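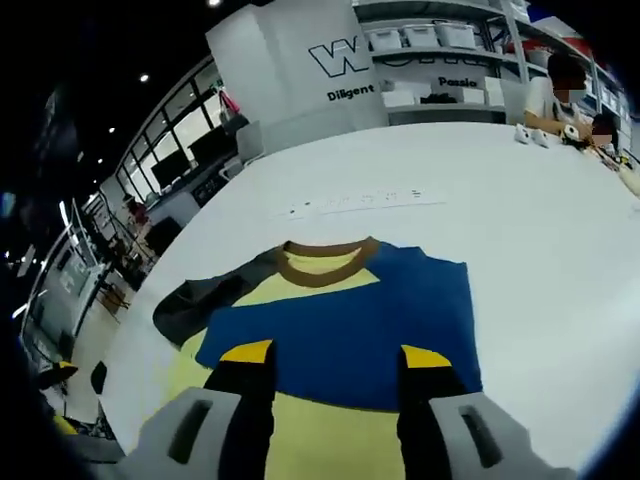
白色长桌上的一件拼色短袖T恤

发件人：Plimari 社区图书馆联盟秘书处
收件人：联盟成员馆通讯列表
主题：答复：关于馆际借阅逾期规则修订稿的意见

各成员馆：

修订稿于本月初发至本列表后，秘书处陆续收到各馆书面意见。现就其中较为集中的问题答复如下，并附 Studstead 分馆来函节录，供各馆讨论时参阅。

> 发件人：Zübeyde Yüksel
> 主题：关于馆际借阅逾期规则修订稿的意见
>
> 秘书处：
>
> 修订稿第四条规定，馆际借阅图书的借期自借出馆寄发之日起算。我馆认为此项规定对路途较远的成员馆有失公允。Ladefoged 分馆寄来的图书，常需数日方能到馆，读者实际可用的时间因此缩短。上一年度我馆经手馆际借阅177册，其中58册曾申请续借，续借理由多与到馆时间有关。
>
> 建议将借期改为自读者取书之日起算，并对取书期限另作规定。
>
> 此外，第七条所称“贵重图书”未予界定，恳请明确。
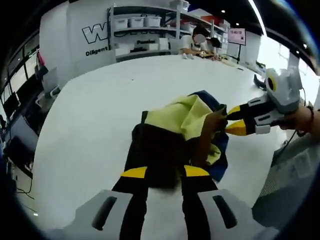

本页最后更新：十一月，联盟秘书处

一、关于借期起算。秘书处同意来函意见。第四条拟改为：“借期自读者办理取书手续之日起算；图书到馆后逾19日未取者，由借入馆退回。”借入馆应在到馆当日登记，并将登记结果告知借出馆。未登记者，仍按寄发日期计算。

二、关于“贵重图书”。第七条拟增列定义，凡购入价格或重置价格超过3,000元者，以及各馆特藏目录所列图书，均适用该条。特藏图书原则上仅供馆内阅览，借入馆不得准予携出。地方志及家谱类图书是否一律列入特藏，由藏书馆自行决定，但应在联合目录中注明。

三、关于逾期费。部分成员馆主张全面取消，部分主张仅对未成年读者免收。秘书处认为，逾期费收入归借入馆，取消与否可由各馆依本馆章程办理，联盟规则不作统一要求。图书遗失或损毁的赔偿，仍由借入馆先行垫付，再向读者追偿。赔偿以同版本图书为先，确无同版本者，方可折价。

四、关于运送。Istham 分馆提出，现用布袋标签易与本馆内部流转标签混淆。新标签样式正在拟定，启用之前请各馆继续使用旧标签，并在背面写明借入馆名称。

五、关于施行。修订后的规则适用于施行之后寄发的图书，此前已借出者按原规则办理。
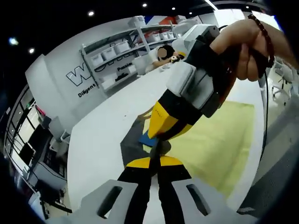
Steinar Hafstein 来函表示，第四条的改法可以接受，唯十九日的取书期限偏长，热门图书在架上闲置，排在后面的读者只能等候；他主张有人预约的图书另设较短期限，并由借入馆在通知读者时一并写明。

秘书处已将上述意见列入下次会议议程。有预约的图书是否单独计算期限，涉及各馆借阅系统的设置，请各馆先向系统管理人员了解能否分别设定，并在回函中说明。

其余条款如有异议，请直接回复本列表，注明条款序号及建议文字。只表示赞成或反对而未附文字者，秘书处仅作记录，不另行答复。

此致

Plimari 社区图书馆联盟秘书处

如需退订本列表，请致函列表管理员，并在主题栏注明馆名。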